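Tikden Open-Ear Headphones
Refurbished, with charging case – $22 off through the end of the sale

Updated 24 November 2025

I've had these on my head since July, so I feel pretty good about selling them to you. My name's Trevor Melnyk, I run the audio side of the Fondmont shop, and I'm picky about headphones to the point where my family has stopped asking me for gift ideas. This pair I'd give to any of them.

First, the refurbished part, because I know that word makes people nervous around the holidays. Ours are mostly customer returns. Somebody got two pairs for their birthday, or wanted the green ones. Līga Priedītis at our bench goes over every pair, puts on new ear hooks, swaps the battery if it doesn't hold a proper charge, and boxes it back up with a fresh cable. The outer box is plain brown cardboard, so if you're wrapping it for someone, plan on nice paper!

How they sound: warm, a little heavy in the low end, very good with voices. I listen to a lot of baseball and a lot of old soul records and both come through great. They don't block outside noise (open-ear, remember), so on a plane you'll be cranking them up and still hearing the engines. For flights get the Feyisa over-ears, which we also carry and which cost quite a bit more. For walking the dog, cooking, or sitting at a desk where people keep talking to you, I'd take these every time.

Battery life is 17 hours on a charge with the volume in the middle. The case adds one more full charge. I tend to forget the case in a coat pocket for days and it's been fine.

Fit is the thing people write to me about most. The hook goes over the top of the ear and the speaker sits just in front. If it feels loose, bend the hook in slightly – it's soft on the inside and holds the shape you give it. Glasses are fine, put the glasses on first. Big hoop earrings, not so much.

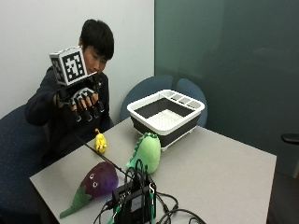 Pairing is easy on phones and a bit fussy on older TVs. Hold both buttons for 5 seconds until you hear the double beep, then pick Tikden from the list. If your TV doesn't have Bluetooth at all, the little Cusomo adapter plugs into the headphone jack and does the job, and I can throw one in the same box if you leave me a note at checkout.

Colors right now are black, sand and a dark green that goes fast. I had 21 green ones when I put this page up and I can't promise more before the new year.

What you get: headphones, charging case, USB-C cable, a spare set of ear hooks, and the quick start sheet (tiny print, sorry, there's a bigger version on our support page).

Returns are open until the end of January on anything bought during the holiday sale, and we pay the shipping back if there's something wrong with them. If they just aren't for you, you cover the postage and I refund the rest. Questions go to the shop inbox, and it's usually me who answers, mostly in the mornings.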